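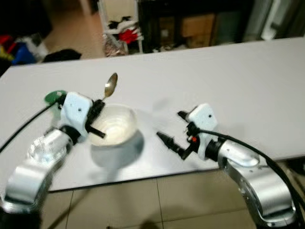 Everyday tableware, Halldóra Bach has argued, should be defined by how often it is washed, and the material it is made of tells the reader very little. Most writers take a broader view and use the term for any dishes, drinking vessels and cutlery kept for ordinary household meals, as distinct from formal dinner services, serving ware and disposable items.

The term overlaps with "casual dinnerware", which is more common in Canadian retail, and with "crockery", the usual word in Australia for the ceramic pieces alone. Cutlery is normally counted as tableware but is sold and catalogued separately.

Composition

A household set usually includes dinner plates, side plates, bowls and mugs. Cups with saucers were standard in earlier sets and are now often left out. Bowl shapes vary more than plate shapes. A deep bowl with a narrow foot suits soup and porridge, while a wide, shallow one is used for pasta and salads. The Pokby pattern, a plain range sold by the piece, lists its side plate at 210 mm and its dinner plate in two rim styles.

Mugs are frequently bought one at a time and need not match the rest of the cupboard. They are also the pieces most likely to carry printed decoration, including animals, cartoon figures, place names and club colours. 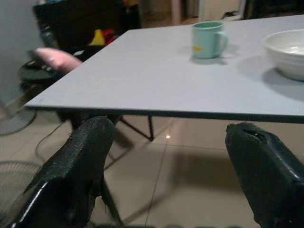
Materials

Earthenware is fired at comparatively low temperatures and remains porous beneath its glaze. It chips readily, and a chipped edge can take up water. Stoneware is fired hotter and is dense enough to hold liquid without a glaze, although most tableware is glazed for ease of cleaning. Porcelain is fired hotter still in many factories and may be translucent where it is thin.

Glass, enamelled steel and melamine are also used. Melamine is popular for camping and for young children, but it is generally unsuitable for microwave ovens. Stainless steel is the ordinary material for cutlery, having largely displaced silver plate in daily use.

Decoration

Coloured glazes are the simplest form of decoration. Printed designs are applied either under the glaze or on top of it. Underglaze decoration is protected from abrasion, whereas overglaze decoration — including most metallic gilding — wears with washing and can spark in a microwave oven.

Open stock and sets

Open-stock patterns are sold as individual pieces, so that breakages can be replaced for as long as the pattern is made. Boxed sets cost less per piece but are harder to complete later. The Laxdal pattern was withdrawn after three years, and its bowls are now sought mainly through second-hand dealers. Biltden, by contrast, has kept its white range in open stock with only minor changes to the handle of the mug.

Collecting

Ditte Frandsen's catalogue of discontinued household patterns records 720 entries arranged by the shape of the foot ring. The Drirnley collection holds everyday pieces only and accepts items with wear, including cutlery marks and crazed glaze.

See also

Cookware
Place setting
Serving ware
Studio pottery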